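Brand cornerstone

A brand cornerstone is a short statement, usually one of five, that a design studio writes before drawing a logo. The term is credited to Gyula Barta of the Praltar studio, though earlier uses are easy to find. Supporters say cornerstones keep a design consistent - a claim that rests mostly on studios' own case studies.
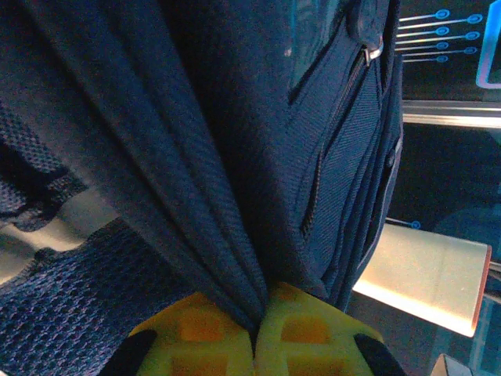
Critics doubt that buyers notice any of it. Máté Pap has argued that most cornerstones could be swapped between clients unseen. A word such as "depth" would suit a hotel, or equally the folds of a navy blue bag with a mesh section.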